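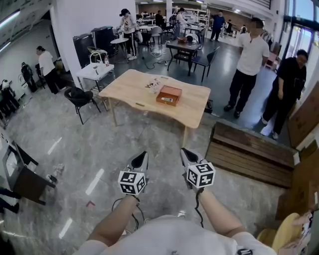
Come even if you think you can't sing, was the advice one of last year's altos asked us to pass on, and we couldn't put it better!

The Joltudcombe Scratch Choir is looking for 50 new voices for its summer concert. There's no audition and you don't need to read music — we teach every part by ear, and recordings go out after each session so you can practise in the kitchen or the car. Basses are very welcome (we had 4 last time and they worked terribly hard).

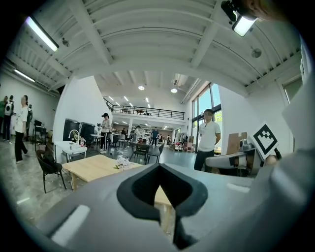
One reader of our newsletter asked whether she could join after missing the first rehearsal. Yes, you can, up to the third week. After that the harmonies get a bit thick to pick up.

We'll be singing folk songs from both sides of the North Sea, plus a brand new piece called Usumik, written for us over the winter and first tried out in February. It has a lovely rolling tune and a very silly middle section.

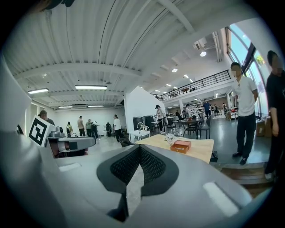

Rehearsals last two hours with a break for tea, and the concert is at Bilport Chapel, which seats 192. Taking part is free. Bring a pencil and a water bottle.

To join, leave your name and rough voice type (high, low or no idea) at the De Bruijn bookshop by 19 May 2024.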